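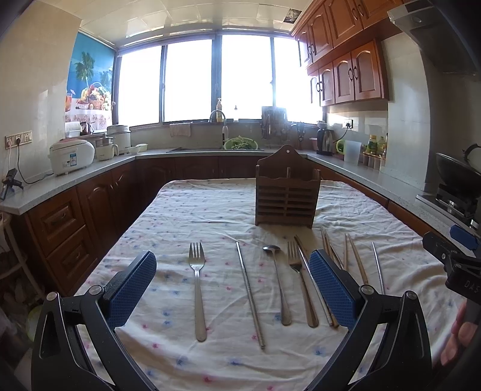

Pendero Workshop Notes
October

1/ Finished the limescale trial on the flat's water supply. Hardness at the kitchen tap came out at 618 on the meter (microsiemens, so conductivity and only a stand-in for hardness). The drop test agrees it is hard.

2/ Kettle first. Citric acid, 60 g to a litre, brought to 50 degrees and left. Boiling it is a mistake: hot citric acid and calcium can leave a citrate deposit that is harder to shift than the scale.

3/ Jug filter next, a Wikora with a new cartridge. Conductivity dropped by almost 97 on the first fill. By the third week the reading was back within meter error of the tap. The indicator on the lid still showed half.
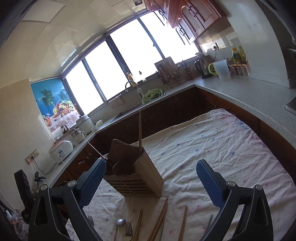
4/ The lid indicator is a timer. It doesn't measure flow or hardness, so on water like ours it runs well behind the resin. Go by the kettle. When film shows on the element, change the cartridge.

5/ Bathroom: the shower head was soaked in the same solution, nozzles down, for an hour. Rubber nozzles then rub clear with a thumb. Don't do this with plated brass. The Koval mixer stayed on the wall and got a damp cloth only.

6/ Someone asked about magnetic clamps. I had one on the cold feed all summer. Same meter, same tap, same scale in the kettle. I have taken it off and can't recommend it.

7/ Total water through the jug over the trial was 1,546 litres by the tally sheet, which includes refills for the steam iron. The iron wants half tap, half deionised. Check the booklet, as a few makes want tap water only.

8/ Next up is the dishwasher salt setting. The Grokstead manual gives it in German degrees and the water company quotes ppm. Divide ppm by 17.8. Will post the settings once I've run a full bag through.

Recent posts
Bleeding a towel rail without draining down
Tap washers: flat or domed
Reading a water meter at night to find a leak
Which sealant for a cold windowsill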